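FOR IMMEDIATE RELEASE
July 24, 2019

Besnard Publishes Setup and Care Routine for the Flustmont Drawer Cell, Including the Dull Parts

LUSBY – Besnard today released the full setup and maintenance routine for its Flustmont cell, a simulated workspace in which a single robot arm practices opening and closing furniture. The routine is free to download and runs to 32 pages, several of which concern a drawer.

Flustmont was built for teams that want to work out an arm's reach, approach and grip in software before they let it near a real cabinet. Customers have generally assumed that a cell with no bolts, no grease and no dust would need no looking after. Besnard's support desk, which has spent the months since last November answering their mail, takes a different view.

"A simulated joint doesn't wear out, but the settings around it certainly do," the company said in a statement. "People move the base a little to try something, forget they moved it, and then write to us that physics is broken. We checked. Physics was fine."

The routine comes in two parts. The first covers setup and is meant to be done once, in order, by one person. It starts with the base position of the arm, moves on to joint zeros and travel limits, and then deals with the cabinet: where it stands, how far the drawer slides, and how much friction the runners have. Besnard recommends saving the cell after each step under a new name. "Final" and "final2" are not considered names.

The second part is the weekly check, which takes six steps and should be finished before the coffee is. The operator loads the saved cell, compares the base position with the one on record, and sends the arm to its rest posture. The drawer is then set partly open and the arm is brought down beside it, with the gripper low, so that clearance to the floor and to the drawer front can be read off before any pull is attempted. A storage box stays on top of the cabinet throughout. Teams like to delete it to tidy up, and then find that their arm has learned to swing through the space where it used to be.

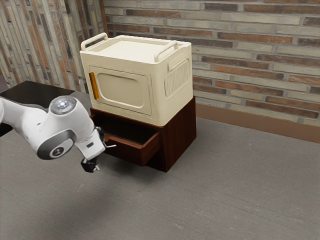 What to Do When the Drawer Sticks

Most repair requests for Flustmont concern a drawer that will not move, moves by itself, or leaves the cabinet altogether and travels across the floor at some speed. The routine handles all of these with the same opening advice: stop the run, reload the last good save and change one setting at a time.

If the drawer still sticks, the runner friction comes first, followed by the contact shapes on the gripper fingers. A finger shape that overlaps the drawer front by even a small amount will jam it as firmly as paint. If the drawer drifts, the usual culprit is a cabinet that was placed slightly below floor level and is being pushed back up by the software, a little at a time, with great patience.

Joint trouble gets its own chapter. An arm that trembles at rest is normally fighting gains that were copied from some other arm. Besnard asks users to restore the supplied values, run 50 slow cycles with the gripper empty, and only then begin tuning. The company is aware that hardly anyone will do all 50.

Availability

The routine is available now to all Flustmont license holders and works with version 3 of the cell and later. Users of earlier versions can follow the setup part but will find that the weekly check refers to menus they do not have. An upgrade is offered at no charge.

A matching routine for Drandus, the company's two-arm cell, is in preparation. It is expected to be longer, as the two arms have so far shown a strong interest in each other.

About Besnard

Besnard makes simulation software for robot setup and training from its office in Lusby. Its products include the Flustmont and Drandus cells. Press inquiries and requests for the routine in printed form can be sent to the Besnard press desk. The printed form is stapled.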